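Chapter 2
Shape and Strength in Thin Shells

2.1 Introduction

A shell is a curved structure whose thickness is small compared with its other dimensions. Roof domes, storage tanks, boiler ends and bird eggs all fall within this definition. Chapter 1 dealt with flat plates, which carry a load across their span mainly by bending. In a shell, much of the same load can be carried by forces acting within the surface itself. These are called membrane forces, and they make fuller use of the material than bending does.

The difference can be seen by comparing stress across the thickness. In a bent plate the outer faces are highly stressed while the middle layer carries almost nothing. In a shell under membrane action the stress is nearly even from one face to the other. A shell may therefore be much thinner than a plate built for the same load and span, provided that its edges are properly supported.

2.2 Radius of curvature

At any point on a smooth surface, two principal radii of curvature can be found, measured in directions at right angles to each other. On a sphere the two are equal everywhere. On a cylinder one of them is infinite. On an egg-shaped surface both change along the long axis: they are small at the narrow end, larger toward the widest section, and moderate at the blunt end.

For a sphere of radius r and wall thickness t under internal pressure p, the membrane stress is pr/2t. For the curved wall of a closed cylinder, the hoop stress is pr/t, or twice as much. Designers of pressure vessels often choose rounded ends for this reason, although they cost more to form than flat ones.

The ratio r/t is a common measure of how thin a shell is. The Trinier water tank, used as a worked problem in Section 2.6, has a ratio of 261. The Gustton market dome, treated in Section 2.7, has a ratio of 55 and is stiff enough that buckling does not control its design.

2.3 Point loads and spread loads

Membrane theory assumes that loads are spread smoothly over the surface. A load applied over a very small area produces local bending, and the shell may fail there while the remainder is lightly stressed. An egg pressed between two padded surfaces will usually carry far more than one struck by a sharp edge. The contact area, the stiffness of the padding and the direction of the load must all be stated before a test result has any meaning.

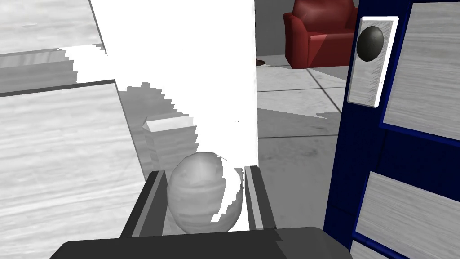

Msimang, reading this section in draft, objected that direction deserved more than a passing mention, as students tend to load every shell along its long axis and then apply the result to a load from the side.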